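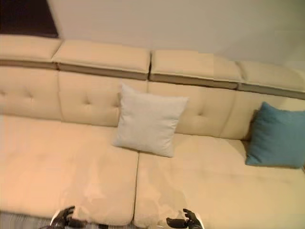
The new cream sectional in the Halvorsen reading lounge, with its tufted back and a white throw pillow.

Halvorsen Lounge Gets a Sofa Big Enough for Story Hour

The reading lounge at Halvorsen House reopened in December 2018, and the first thing everyone heads for is the sofa! It's a long, cream-colored sectional with padded headrests and a button-tufted back, and it replaces the folding chairs that visitors have put up with for nearly six years.

"I sat down to test it and missed my bus," said Emanuel Chiriac, who runs the lounge. "People have been asking for a real place to sit and read, and now they've got one."

Chiriac picked the light color to brighten the room, which faces north and can feel gloomy on winter afternoons (the house dates from 1904, and the windows are small). Getting the sofa inside was a job in itself. It came up the front stairs in five sections, and the door to the lounge had to come off its hinges for the last one.

Story hour moves back into the lounge this month, starting at 3 p.m. with a picture book about a lighthouse. Floor cushions will be put out for the younger kids, and a new set of reading lamps is due in March. The lounge is free to use whenever the house is open.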